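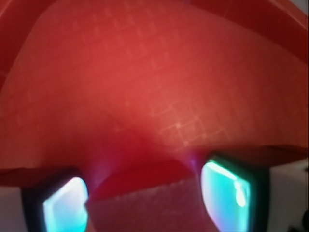

Kongkaew: which version to watch first?

mothlamp
21 Aug 2025
I want to show Kongkaew to my sister, who has never seen it. I own the old Endari disc, which is 576 lines and has the long opening with the radio. The stream on Wavo is sharper, but it is missing nearly 12 minutes and the end credits have other music. Which one would you choose for a first viewing?

palecellar
Wavo, without doubt. The long opening is slow and the radio voice already tells you who is in the well. The short cut keeps it for later, and it is much scarier so.

mothlamp
I do not agree about the radio. You hear the name, but at that moment you don't know it is important. On my second viewing I got cold hands from it.
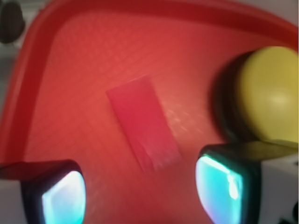 grainkeeper
For me the question is the color and not the length. The whole cellar part was shot on 35 mm with a red lamp, and the new transfer has pushed the red so strongly that the face of the aunt is gone in the wall. Red on red does not need to be a problem. Look at the pinkish block on the red tray, the two colors are close and still you can tell the block from the tray, even with its outline blurred. On the Endari disc the aunt has this same small difference, and on Wavo she is a voice in a red soup.

palecellar
Maybe your TV is set too warm? I see her face fine on mine.

grainkeeper
I tried it on two screens, with all the picture modes off. It is a little better on the smaller one.

tinbat
Does somebody know if the Foker box from November has the long opening? The back cover gives only the running time of the main film, and there are eight discs in it, so I don't want to buy it only for one.

mothlamp
I have read that it is the same transfer as Wavo with the opening as an extra. I can't confirm it.

palecellar
As an extra it makes sense. In the film, no.

mothlamp
We will watch the Endari disc tomorrow. I will write here what she thought about the radio.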